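Folding help wanted at Skestura, starting in December

I run a small T-shirt shop and the pile has gotten away from me! I'm looking for someone to fold and sort shirts with me, 6 hours a week, mornings from 10. You don't need experience, just patience with sleeves (mine always came out crooked at first).
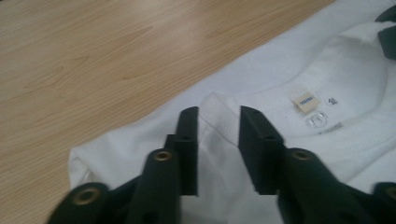

Ilse Ruppert says the collars are the slow part, and that a new person should spend the whole first morning on plain white ones. I agree — the colors can wait.

Interested? Drop in at the shop before noon and ask for me.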